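Day one of teaching a robot to tidy a kitchen, from my desk, in socks. I said I'd post as I went, so this is going to be long and a bit all over the place. Mute me now if you need to!

The setup for anyone new: the kitchen is simulated. The robot is simulated. I am real and slightly sweaty. I wear a headset and a pair of tracked gloves, the robot copies my arms and hands, and every go I have gets saved as a demonstration for the model to learn from.

The project is called Niten. Huia Paewai runs it and she talked me into it over lunch by saying "it's basically a video game." Huia. It is a video game where you lose to a door handle.

First hour was all calibration. You hold your arms out, you make a fist, you open the fist, you touch each fingertip to your thumb, and the software (Mamo, in case you're collecting names) works out how your hand maps onto a hand that has different proportions from yours.

My pinky did not calibrate. My pinky has never been good at anything so I can't say I was shocked. Clem Pearce had me redo it with the glove pulled down harder and that fixed it, mostly.

OK so the thing I did not expect is how weird it is to have no feeling in your fingertips. The gloves track but they don't push back. You close your hand on a cup and there's just... air. All you've got is your eyes. I kept squeezing way too hard and the cup would shoot off sideways like a bar of soap.

Riku Sakamoto's tip, which I'm passing on because it changed my whole afternoon: stop looking at the hand. Look at the spot where you want the thing to end up and let the hand get there. Works for parallel parking too, he says. I can't parallel park so I'll take his word for it.

Second tip, also Riku: pause before you grab. A little beat with the hand open next to the object. It feels silly, but the model seems to like a clean start to the grasp and it gives you a chance to fix your wrist before you commit.

My wrist needs a lot of fixing.

Somebody asked what counts as a good demo. Short version: you finish the task, you don't knock anything over that you weren't meant to, and you don't dither. Dithering is my big one. If I hover over something for ages deciding which fingers to use, the robot learns to hover too. Suqin Tang went through my morning batch and her note on one of them just said "are you ok."

I was choosing fingers, Suqin.

Numbers, for the people who like numbers: the target for this kitchen is 528 demos, split between all of us. I got 40 in today. Suqin kept most of those. Ashton Tuhiwai has been doing this since the spring and he goes through them like he's dealing cards, it's a bit sickening to watch.

Ashton also does it standing up. I started standing up and by the second hour I was in a chair with my elbows on two cushions. Clem says sitting is fine as long as I don't change halfway through a batch, so now I'm a seated operator. Career goals.

Things I have said out loud to a simulated kitchen today: "come here," "no, the other way," "sorry," "WHY," and "sorry" again.

The handle. Let me tell you about the handle. To pull a bar handle you have to hook your fingers behind it, and with no touch you can't tell hooked from nearly hooked. So you pull, with total confidence, and your hand comes away with nothing and you've just waved at an oven.

What got me there in the end was coming in from the side with the thumb tucked under and then rolling my whole forearm. It looks ridiculous from outside. My partner walked past the door and asked who I was arm wrestling.

Somebody in the replies wants to know why we don't just program it. People do! Huia's last job was at Julterent and they scripted everything, and she says it was beautiful right up until somebody moved the toaster. The layout gets shuffled between our runs for that reason. You never get two goes that feel quite the same, which is great for the model and terrible for my ego.

And why two hands, from another reply: plenty of tasks need one hand to hold and one to do. Even when a task only needs one, the other is still there being recorded, so you have to park it somewhere sensible. My left hand wanders. I'll be concentrating on the right and the left has drifted off like a toddler in a supermarket.

Anyway! A couple from the kitchen, both with the green one lying on its side over by the left hand. That's my nemesis.

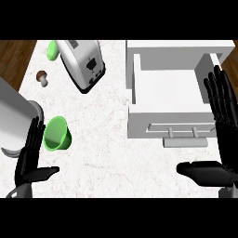
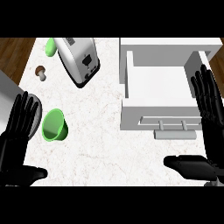 Standing something back up is so much harder than picking it up, by the way. You can't just grab and lift, you have to think about which way it's going to turn in your hand. My trick now is to get the fingers on the far side of the rim, pinch, and rotate as I come up. It works about as often as it doesn't.

Ashton does it in one move without looking like he's trying. I asked him how and he said "dunno, you just kind of tip it." Thank you, Ashton, I will put that in the manual.

There's a manual, by the way. It's 5 pages and one of them is about washing the glove liners. Please wash the glove liners, everyone on this project. You know who you are.

Tomorrow I'm supposed to try Jundura, which is the other kitchen. Clem says it has drawers. I don't know how I feel about drawers.

To the person asking if you get motion sick: a little, the first time, when I turned my head fast. Ginger cookies helped. I've eaten the whole box so I can't say whether it was the ginger or the cookies.

Someone also asked if they're still taking people on. I think so? Huia was talking about adding a couple more operators after the break. You don't need to know any robotics, I certainly don't. Steady hands and patience, and I've got one of those on a good day. I'll ask her and reply to you under this one.

OK my shoulders are done. Going to lie on the floor for a bit, then I'll come back and answer the glove questions.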